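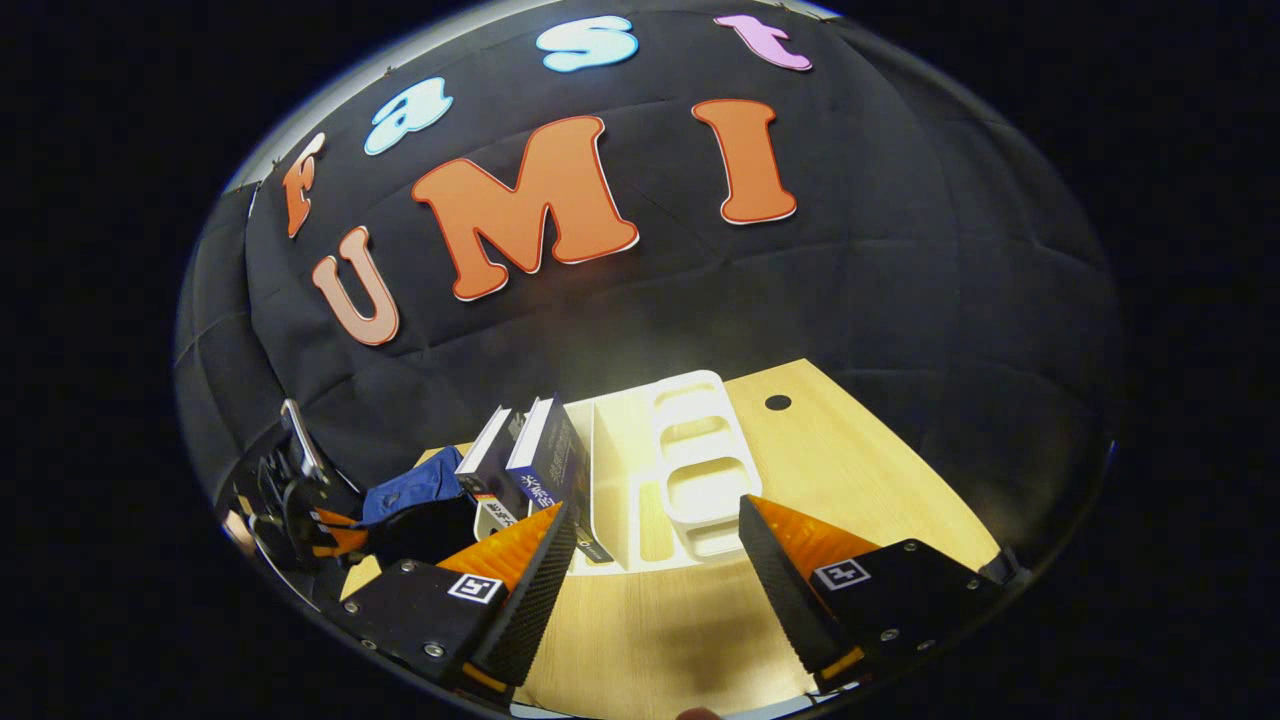 Drurdale Community Board > Schools and learning

Thread: School enrolment drive, has anyone been visited?

hollybank_mum
Two people from the council came down our road in March asking if we had any children of school age not in school. They had a clipboard and a leaflet. Has this happened elsewhere or is it only our end of Drurdale?

tarnside
They did ours as well. It's the enrolment drive the council voted through last year. They are meant to knock on 2000 doors before the summer.

pegasus7
Waste of money. Anyone who wants a school place applies online like the rest of us.

hollybank_mum
Not everyone can. My neighbour moved here in the autumn and her lad was at home for 7 weeks before she found out which form to fill in. The website sends you to the page for moving between schools and that asks for a current school, which he didn't have.

pegasus7
Then fix the website. Cheaper than sending people round.

old_ferryman
The councillors who turned up for the launch at Maldonado Primary each signed up a child and had their photo taken. Those children already had places, my granddaughter is in the same class as one of them. So I would like to know what is being counted.

tarnside
Are you sure about that? The council page says new registrations only.

old_ferryman
Sure about the one. I can't speak for the rest.

quarrylane
I work in a school office, not Maldonado. Some of the ones coming through are new to us. We had two in the same week from the Starano flats, both brought in after a visit. Their mum had been told on the phone that we were full, and we weren't full in that year group. So it does some good.

pegasus7
Two children out of 2000 doors.

quarrylane
Two at one school in one week. I don't have the figures for the others and neither do you.

bramblecut
What happens after they are enrolled? We got a place for our youngest with no trouble but the bus is run by Jerkon now and they stopped serving the top road. It is about 7 miles round by the other stop. I drive her, but if you haven't got a car the place is no use to you.

hollybank_mum
Did you ask for transport help? There's a form for that too.

bramblecut
Asked and refused. They measured it by the footpath over the hill, which is under water half the winter. I have appealed.

tarnside
Put that in writing to your ward councillor as well as the appeal. We did that over the crossing and got an answer quicker than from the department.

pegasus7
I agree with bramblecut on this one. Put the money into the buses.

old_ferryman
The drive comes out of a different budget. It's in the minutes, though you have to scroll a long way down.

quarrylane
If anyone reading still needs a place for September, ring the school you want first and ask if there is space in that year. Then do the form. Take proof of address and a birth certificate. If you haven't got the certificate go anyway, we can start without it.

hollybank_mum
Thanks, I'll pass that on next door. Her second one starts in September.

bramblecut
Appeal is being heard next month. Will post when I get the letter.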